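Chamado n.º 607 – Cartão de acesso não reconhecido na fechadura do quarto 235
Unidade: Hotel Jukberg. Categoria: controle de acesso. Prioridade: média. Situação: resolvido, em observação.
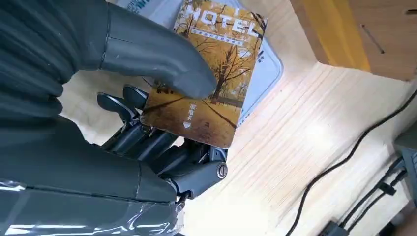 Relato inicial. A recepção informou, às 16h10, que o cartão emitido no check-in não liberava a porta do quarto 235. O leitor acendia a luz vermelha na primeira aproximação e, nas seguintes, não apresentava resposta. O mesmo cartão acionava normalmente o elevador e a porta da garagem.

Modelo do cartão. Trata-se do cartão por aproximação com estampa de outono, a palavra "HOTEL" no alto e a inscrição 感应卡 (cartão por aproximação) acima da seta branca. A seta indica o sentido de apresentação ao leitor.

Verificações realizadas

16h25 – Cartão regravado na recepção, com a mesma validade. Sem alteração.

16h40 – Emitido segundo cartão, do mesmo lote. Sem alteração. Fica afastada, em princípio, a hipótese de defeito no cartão.

16h55 – Cartão mestre da governança testado na porta: abertura normal. O leitor, portanto, encontra-se em funcionamento.

17h15 – Leitura do registro interno da fechadura Seok. O relógio apresentava atraso de 6 horas em relação ao sistema de reservas Pulwood. Com esse atraso, a fechadura considerava que a estadia ainda não havia começado e recusava os cartões de hóspede. O cartão mestre não depende de horário de início.

17h30 – Pilhas substituídas e relógio sincronizado com o programador portátil. O cartão original, regravado, abriu a porta em todas as tentativas.

Providências

Solicita-se à manutenção a conferência do relógio nas demais fechaduras do andar. Após cada troca de pilhas, a sincronização deve ser registrada na ficha do quarto – na ficha do 235 não consta esse registro na última troca.

Os cartões recusados não devem ser descartados antes do teste em outra porta.

O chamado permanece em observação até a próxima saída de hóspede do quarto 235. Eventual reincidência deverá ser anotada neste mesmo número.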